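Feltton Ground Relocation: progress report to the funder
Reporting period to December 16, 2025
Prepared by Sarita Prajapati, project manager

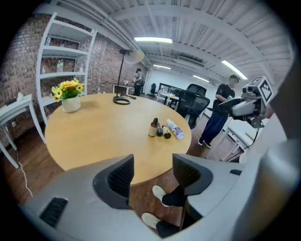 The lease on the existing ground at Bastos Road expires at the close of next season and will not be renewed. The grant agreement requires a report at each stage payment. The present report supports the claim for stage 2 and covers the site, the planning position, the tenancy terms and spending.

Site. Drainage of the outfield is complete. The contractor, Filtodau, laid the main runs to the revised plan after trial pits on the eastern side showed clay at a shallower depth than the survey had given. The change moved the outfall to the north ditch and added nothing to the contract price. Seeding has been put back to spring. The infield has been graded but not surfaced, and the supplier has asked that no surfacing be done in frost.

Planning. Consent for the diamond, dugouts and backstop netting is in place. The floodlighting application was returned with three queries, on spill towards the houses in Flimlow Lane, hours of use, and column height. Ifeanyi Bashir has answered the first two. The third depends on a revised lighting layout, expected in January. Should the columns be lowered, evening fixtures would still be possible but the outfield corners would fall below the level the league asks for — a waiver would then be needed.

Tenancy. The landowner has agreed a lease to 2085, a term of 60 years, with rent reviews linked to prices. Nkechi Anozie is settling the wording on subletting, which matters to the junior softball section and to the two schools that hire the current ground. The break clause remains open. We have asked that it be removed.

Spending. Costs to date are within the approved budget. Professional fees are over their line and seating is under; we request approval to move the difference between them. Roy Whitlock has checked the invoices submitted with this claim.

Risks. The main risk is timing. If lighting consent slips past spring, the cable trenches will have to be cut through new turf. Garba Lawal has priced empty ducting as a precaution, and we recommend that it go in before seeding.

Decisions sought: release of the stage 2 payment, the budget transfer described under Spending, and agreement to the ducting.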